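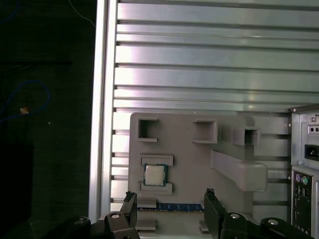 Fig. 3.1 Plate mounted against the slotted panel, with a processor in the CPU holder and a blue memory module in the slot below it.

3. Fitting the plate and moving the processor

This section covers the Clenden practice plate, kit 356, and the transfer of a processor between the plate and a desktop computer. Read section 2 (Unpacking) first if the kit is new to you. Memory modules are covered in section 4.

The plate is a stand-in for a motherboard. It has no wiring and takes no power. Use it to practise seating parts before you work on a real board, or as a safe place to keep a processor while the computer is open.

You will need:
the practice plate and its four fixings
the 400 mm panel rail (already fitted on benches supplied by Nevcombe)
an earthed wrist strap
one scrap processor, marked as scrap
a clean antistatic bag
a small torch

Caution: a processor from a working computer can be damaged by static even when nothing is felt. Put the wrist strap on before opening the bag and keep it on until the part is back in a bag or locked in a socket.

3.1 Fitting the plate

1. Wipe the panel with a dry cloth. Look along the grooves for swarf and old tape.

2. Slide two fixings into one groove and two into a lower groove. Leave them loose enough to move by hand.

3. Offer the plate up with the square sockets towards the top and the memory slot towards the bottom. The corner at the upper left is rounded.

4. Start all four fixings by a turn or two, then level the plate against a groove and tighten them in diagonal pairs. Finger tight and a quarter turn more is enough. Overtightening bows the plate and the CPU holder becomes stiff.

5. Press the plate lightly at each corner. If it rocks, slacken the fixings and go back to step 4.

Note: plates made before May have shorter fixings. They will hold on the standard panel but not on the deeper Prorkeck panel. Ask for the long set when ordering. 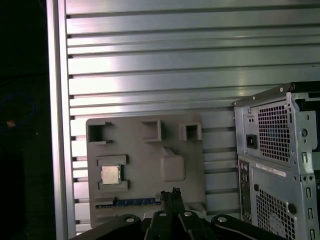 Leave at least 100 mm clear in front of the plate so that the parts can be brought in square to it. Loose cables should be kept to one side and tied back before you start.

3.2 Seating a processor in the plate

1. Take the scrap processor out of its bag by the edges. Keep the metal lid facing you.

2. Find the corner mark on the processor and turn the part so that the mark is in the position given on your job card.

3. Hold the processor level between the upper and lower rails of the CPU holder and push it back gently with even pressure on both sides.

4. Let go and check it from the side. It should lie flat. A processor that leans has one edge riding on a rail. Take it out and seat it again. Do not push on the raised edge to level it.

5. Repeat until you can seat the part at the first attempt several times running. New users usually need half an hour.

The holder is good for more than 1000 insertions. After that the rails begin to wear and the part may lean even when it has been put in properly. Replace the plate at this stage.

3.3 Moving to the computer

1. Shut the computer down, unplug it and hold the power button in for a few seconds.

2. Lay the case on its side and take off the cover. Move any cables away from the processor area without unplugging them.

3. Remove the heatsink as described in the maker's manual. Clean off the old paste.

4. Unhook the wire lever and raise it fully. Lift the metal frame until it stands open by itself.

5. If there is a processor in the socket, lift it straight out and bag it.

6. Shine the torch across the socket and look at the pins. They should make an even pattern from every angle. Stop if any are bent.

Caution: do not touch the pins or blow on them. Do not leave a socket open while you go to fetch something. Close the frame first.

7. Bring the processor in with the metal lid up. Line up the corner mark and the notches while the part is still clear of the socket.
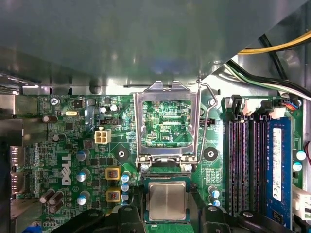

Fig. 3.2 Processor held lid up just below the socket. The frame is open and the wire lever is raised.

8. Lower the processor straight down on to the pins and release it. It must drop in under its own weight. Never slide it across the socket.

9. Close the frame, bring the lever down and hook it under its catch. Some resistance is normal. If the lever stops short, open everything again and check the corner mark.

Note: the case panel above the socket may leave little room on smaller desktops. Approach from the open side of the case. On the Filip bench the case can be turned round on its tray, which saves reaching over the power cables.

3.4 Returning the processor to the plate

1. Open the lever and frame, lift the processor straight up and close the frame over the socket.

2. Carry the part to the plate by its edges.

3. Stop just in front of the plate and turn the part to match the holder before going any further.

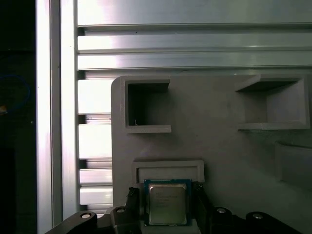 4. Seat it as in 3.2 and check that it lies flat.

5. Write the part number and the time on the job card. A working processor should not stay on the plate overnight. Bag it and put it in the parts drawer.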